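把家务一件一件“攒”起来
——与Usteo数据采集负责人的一次谈话

见到这位负责人的时候,她正在给新到的一批手持夹爪擦镜头。Usteo的办公室不大,靠墙的架子上码着充电器和备用手指,白板上写着当周要采的动作:叠、铺、收、挂、套。她在“套”字后面打了两个感叹号。“套被子,”她笑起来,“我做梦都在想套被子,太难了,也太好玩了!”

她在这一行干的时间不算长,之前做过3年工业视觉,看的全是传送带上的零件。“零件很乖,每一个都长得一样,灯光也是你自己打的。后来我第一次看人拿着夹爪叠毛巾,看了一下午没挪窝。同一条毛巾,叠一次一个样子。我当时就想,这个我要做。”

Usteo的项目内部叫Bernero,目标说起来很朴素:让学习系统从大量真人示范里学会整理卧室。采集员拿着夹爪到普通住户家里,像平时一样做家务,设备把画面和手的动作一并记下来。项目从去年8月开始试采,眼下手里有4000条通过审核的示范。

“4000条听着多,摊到每个动作上就很薄了,”她说,“而且我们不想要4000条一模一样的。十条各有各的毛病的,我觉得比一百条漂亮的还有用。当然我的同事不一定同意,我们为这个吵过好几回。”

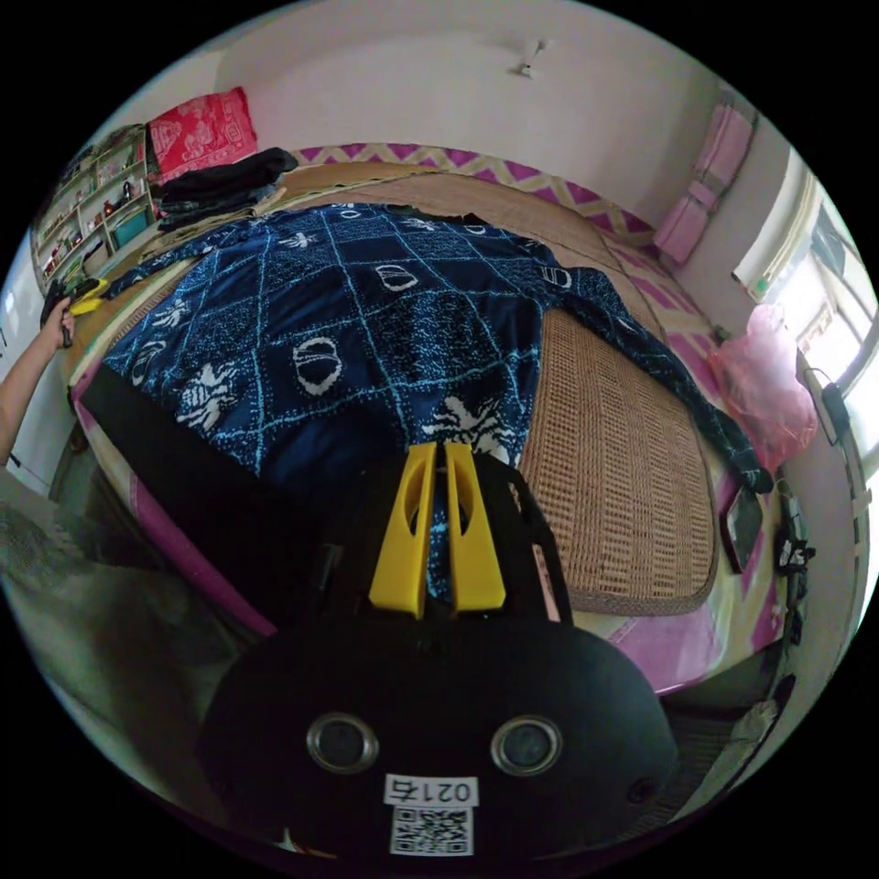
谈到软的东西,她的语速明显快了起来。床品在她看来是整个项目里最值得花力气的部分:杯子你抓住了就是抓住了,毯子你抓住一个角,剩下的三个角在干什么,你得一直惦记着。她最喜欢的是那种几层叠在一起的床,深蓝色印花毯子只盖了一部分,右边露出藤编的席子,底下的床单又从床沿垂下来。“毯子有一个角是斜着拖出去的,你看,这种角最有价值。从哪里下手,先拉哪边,人根本不用想,可是系统得从头学。席子又是另外一回事,它有自己的硬度,边上还包了一圈,手指碰上去跟碰毯子完全是两种感觉。一张床上能有这么多种料子,我真的很兴奋!”

我问她,采集之前要不要先把房间收拾干净。她连连摆手。早期确实有过一版规定,要求床边不留杂物,窗帘拉好,光线统一。那一批数据训练出来的模型,在样板间里表现很好,换到别人家就犯糊涂。“后来我们把那一条删了。手机、充电线、塑料袋,人家本来放在那里,就放在那里。有太阳的时候采,阴天也采。生活里的床就是这样的嘛。”

不过也有她坚持不让步的地方。每支夹爪都有编号,贴着二维码,开始采集之前必须登记,换了手指要重新标定。她说曾经有一支夹爪开合的零点偏了一点点,肉眼完全看不出来,结果那一批数据里,系统总以为自己已经夹住了。“查了6天。最后是一个做标注的同事发现的,她把同一个动作并排放在一起看,说这支怎么老是慢半拍。我那天请全组吃了火锅。”

夹爪的手指是塑料的,镂空,两根并行。起初她嫌它们太软,薄床单老是滑走,团队为此找合作厂商Dritov改了3版,调的都是指尖的弧度和中间那个开孔的大小。她随手拿起一支,让我捏捏看。手指会顺着我的力气微微弯过去,松开又回来。“现在这一版夹席子的边也行,夹被角也行。还差枕套的拉链,拉链我们还没搞定,你下次来再问我。”

她招采集员不太看学历,看的是家务做得利不利索,还有愿不愿意出错。新人最容易犯的毛病是太小心,动作慢得像在拆炸弹,每一下都停一停。她会让他们先不开机,拿着夹爪铺十遍床,铺到不耐烦了再开始录。“人一不耐烦,动作就自然了。有一位阿姨,在家铺了几十年床,拿夹爪第二天就比我快。她抖毯子的那一下,手腕一翻,整条就平了。我们回放了好多遍,工程师们围着看,像看球赛慢镜头!”

那一下能不能教给系统?她想了想,说目前的模型会模仿开头,抓角、抬手都像样,到了翻腕的时候就散了。她倒不沮丧,觉得这恰好说明还缺哪一类数据。接下来的计划是专门采“抖”这个动作,轻的毯子、重的毯子、半边压着东西的毯子,都要。

失败的示范她也留着。抓空了、拉歪了、把枕头带到地上再捡回来,这些片段过去是直接剔除的,现在单独打上标签存起来。她认为补救的动作尤其珍贵,因为系统迟早会自己碰上这些麻烦。“你见过谁铺床一次就铺平的?都是这边拽一下,那边拽一下。这个‘再拽一下’,我要的就是这个。”

临走时她又把我叫住,说刚才忘了讲蚊帐。蚊帐她们还没敢碰,料子太轻,又透光,深度图里经常只剩几根线。不过已经有采集员主动报名了,她正在写第一版的动作说明,写到第二页,卡在怎么描述“把帐子撩起来”。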